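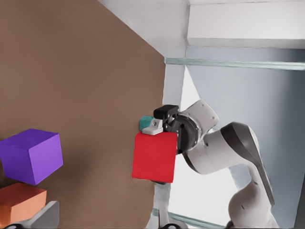 Illero, June

Filed under: Wildlife & Nature > Talks
4 min read

Speaker notes: Crane flies and your lawn

Start on time. Lights can stay up for the first part.

Introduce myself, Lachlan Mudgway. I run the insect survey at Dremum meadow. Last season we logged 2,787 crane flies in the traps there, against 3,096 the season before. Say clearly that two seasons don't make a trend, and move on.

First point. Crane flies are not giant mosquitoes. Ask for hands: who grew up calling them mosquito hawks? They don't bite people and they don't hunt mosquitoes either. Many adults hardly feed at all. They have a few days to mate and lay eggs, and then they die.

Legs. They come off easily, and a fly that has lost one or two can still get around. It helps them get away from spiders and birds. Pass the specimen tray along the front row and ask people to keep the lid on.

Second point, the larvae. Most of a crane fly's life is spent as a gray-brown grub called a leatherjacket. Different species live in soil, rotting leaves, wet moss or streams. The ones people complain about live under turf and chew on grass roots. Yellow patches can be leatherjackets, but dry soil and dog urine look much the same from the kitchen window. Lift a piece of turf and check before doing anything.

Tell the Cledard story here. The lawn by the old pump house had starlings on it every morning and the owner wanted them gone. We lifted one square and found it full of grubs. The birds were eating them. He left the birds alone and reseeded the worst corner.

PAUSE for questions on lawns. There will be several. Keep it to five minutes.

Third point — why they come indoors. Adults of many species fly at night and end up around lamps. Turn off the porch light or close the window. A glass and a postcard will get one back outside.

What eats them: bats, swallows, frogs, ground beetles, spiders. Mention the Coşkun pond count, 218 adults off the reeds in one evening, and bats over the water before we had packed up the nets.

If there's time, explain halteres. These are the two small knobs behind the wings. All true flies have them in some form, and they help with balance in the air. On a crane fly you can see them without a lens. Skip this if we started late.

Sign-up sheet for the meadow survey is by the door. No experience needed, bring boots. Evening sessions start at 8:30 p.m.

Collect the specimen tray before people leave.

© Dremum Meadow Survey | Contact us | Back to top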